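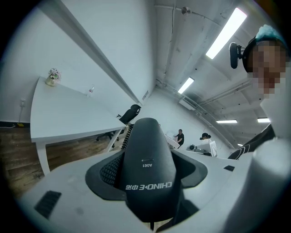

Bought the Stuvero in March and the back still doesn't sag, says one buyer, though the tilt knob took some getting used to.

Stuvero Task Chair, high back
Item 639
Sold by Berkum Office Supply

Good chair for long desk days. Breathable back, padded seat, arms go up and down. Ships flat, one box. Two people make it easier but you can do it alone.

What you get
Seat, back, base, gas lift, casters, arms, bag of bolts, hex key. Bolts are bagged by step now – the old version had them all loose, sorry about that.

Details
Tilt lock: 4 positions
Warranty: 2 years on parts, lift included
Colors: black, gray. Blue is gone and not comming back
Floor: standard casters are for carpet. Hard floors, get the Kollton soft set, sold seperately

Putting it together
Base first, then lift, then seat. Leave the arm bolts a little slack until the back is on. Then tighten everything. Check again after a week or so.

Price
$68 each. Pickup at the Chien Street counter or we ship. No shipping to PO boxes.

Returns
Unused and in the box, fine. Already built – call first, we can usually swap the part that's bugging you.

Spare arms and lifts in stock. Headrest add-on is back ordered, no date yet.

Page updated 2019-08-20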